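The Quiet Thrill of a Well-Folded Shirt

Ask Innes Strachan how many shirts she has folded this year and she will tell you without blinking: 2,889. She keeps a tally in pencil inside the lid of a sewing box, and she started it in December on a bet with her sister. The bet is long over. The tally goes on, because she loves it!

Strachan runs an evening class in laundry and clothes care above a dry cleaner's in Cullemholm, and I went along expecting to be bored. I came home at nine o'clock and refolded an entire dresser.

Her first lesson has very little to do with folding. It's about where you do it. Most of us fold on the bed, where everything sinks and slides, or standing up with a sleeve clamped under the chin. Strachan wants a firm, flat surface and the basket close enough to reach without taking a step. One garment comes out at a time – the rest wait their turn, crumpled or otherwise, and you are not allowed to look at them and sigh.

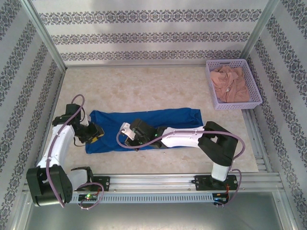 One piece laid out flat, the next still in its basket.

Then comes the smoothing, which I had been skipping my whole life. You lay the piece down, run your palms from the middle out toward the edges, and only then bring one side across. "If the first fold is crooked, every fold after it is crooked too," Strachan told us, flattening a cotton top with two passes of her hand. She likes a long strip first, squared at the ends, then thirds. The little packet you get will stand up in a drawer by itself, and the first time mine did I may have cheered.

Baskets get their own half hour. Houshang Kermani, a regular in the front row, swears by the plastic kind with holes in the sides (he owns four, all different colors, one per person in the house). Air gets through, they rinse clean under the shower, and nothing snags. Wicker has its fans too, and the debate got lively enough that somebody's tea went over.

Color helps more than I would have guessed. Strachan sorts by it before she folds, blues with blues, pinks with pinks, so the stacks go straight into the drawer in order. Kermani sorts by owner and thinks color is showing off. I tried both at home and I'm with Strachan – opening a drawer that runs from navy to sky is a real pleasure at seven in the morning.

The class takes 20 people and fills up fast. Bring a basket of clean clothes, whatever came out of the dryer last, and leave the ironing at home.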